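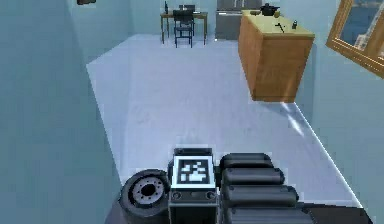
Nach Ansicht von Brândușa Tănase gehört die Gleichgewichtsfeuchte an den Anfang des Kapitels und die Darrprobe erst dahinter, weil sonst gerechnet wird, bevor die Bezugsgröße klar ist. Die Reihenfolge der Abschnitte wurde entsprechend umgestellt.

20. März 2024 - Ildikó Boros
Start Skripte Übungen Termine Kontakt

Holzphysik, Kapitel 2: Holzfeuchte und Formänderung

2.1 Gleichgewichtsfeuchte
Holz ist hygroskopisch. Bei konstanter Temperatur und relativer Luftfeuchte stellt sich nach hinreichend langer Lagerung eine Gleichgewichtsfeuchte ein. Sie liegt bei Desorption höher als bei Adsorption (Hysterese). Wasser wird zunächst in der Zellwand gebunden. Erst oberhalb des Fasersättigungsbereichs tritt freies Wasser in den Zellhohlräumen auf. Die Formänderung ist an das gebundene Wasser geknüpft, oberhalb der Fasersättigung bleibt das Volumen annähernd konstant.

2.2 Darrprobe
Die Holzfeuchte u bezieht sich auf die Darrmasse m0, also auf die Trockenmasse:

u = (mu - m0) / m0 · 100 %

Rechengang: Eine Probe aus der Serie Graststead hat die Darrmasse m0 = 434 g. Bei u = 15 % beträgt die Feuchtmasse mu = 434 g · 1,15 = 499,1 g. Nach Umlagerung auf u = 11 % ergibt sich mu = 481,7 g. Die Differenz von 17,4 g ist abgegebenes Wasser. Häufiger Fehler: Bezug auf die Feuchtmasse. Das liefert zu kleine Werte.

Die Probe wird bis zur Massekonstanz getrocknet und vor der Wägung im Exsikkator abgekühlt. Bei harzreichen Hölzern verfälschen flüchtige Inhaltsstoffe das Ergebnis nach oben. 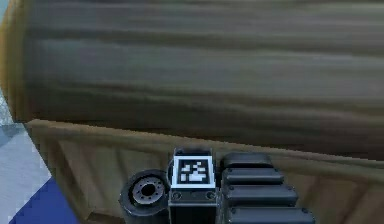

Cosmin Husar merkt dazu an, dass die elektrische Widerstandsmessung im Betrieb Plorov durchweg genüge und die Darrprobe nur noch zur Kontrolle gefahren werde. Für die Klausur gilt die Darrprobe als Referenzverfahren. Das Widerstandsverfahren ist oberhalb der Fasersättigung unzuverlässig und muss nach Holzart und Temperatur korrigiert werden.

2.3 Anisotropie
Schwindung und Quellung sind richtungsabhängig. Tangential ist die Maßänderung am größten, radial deutlich kleiner, in Faserrichtung meist vernachlässigbar. Aus der Differenz zwischen tangential und radial folgen:
- Schüsselung von Seitenbrettern, die linke Seite wird hohl
- Radialrisse im Rundholz mit Mark
- rautenförmige Verzerrung quadratischer Querschnitte mit diagonal liegenden Jahrringen

2.4 Bauteile im Innenraum

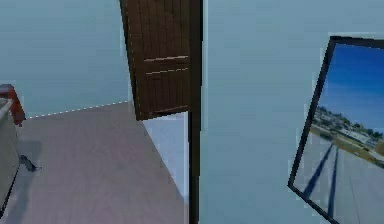
Abb. 3: Braune Holztür zwischen blassblauen Wandflächen, Computergrafik

Türblätter zwischen unterschiedlich klimatisierten Räumen nehmen auf beiden Seiten verschiedene Feuchten an. Die feuchtere Seite quillt, das Blatt krümmt sich zur trockeneren Seite hohl. Symmetrischer Aufbau mindert die Verformung, hebt sie bei einseitiger Klimabelastung aber nicht auf. Bei Rahmen mit Füllung wird die Füllung schwimmend eingenutet - eine Verleimung in der Nut führt bei Trocknung zum Riss.

Übung bis August: Aufgaben 11 und 15, Abgabe bei Sorin Văduva.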